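Clastano starts second round of cup-stacking recordings

11 January 2020

Clastano has begun a second round of recordings for Dritetti, its project to teach robot arms to sort and stack everyday objects from examples. The work is being done at the firm's Menzies lab, where an arm with a gripper handles red, blue and green plastic cups on a wooden table.

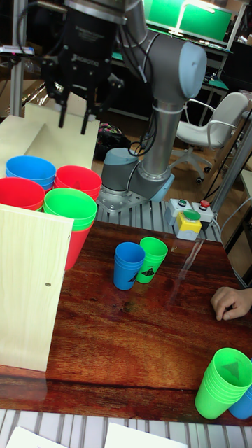

Each session lasts 75 minutes and is run by two people. The cups are set out in a new arrangement before every recording, and the learning system is later given the whole set to work from. Failed attempts are kept as well — they are labelled and stored separately.

The first round, finished in August, used one table layout throughout. Project lead Vilja Manninen said that had been too narrow. "It did well on the layout it knew and badly on anything else," she said. The new round has 20 layouts, and upright boards are allowed on the table.
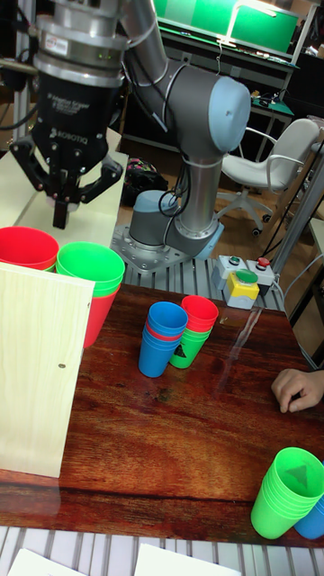 Clakach, which will test the trained system at its own site, would have liked more variety still, and asked in its written response whether bowls and lids could be added before recording ends. Clastano has yet to reply.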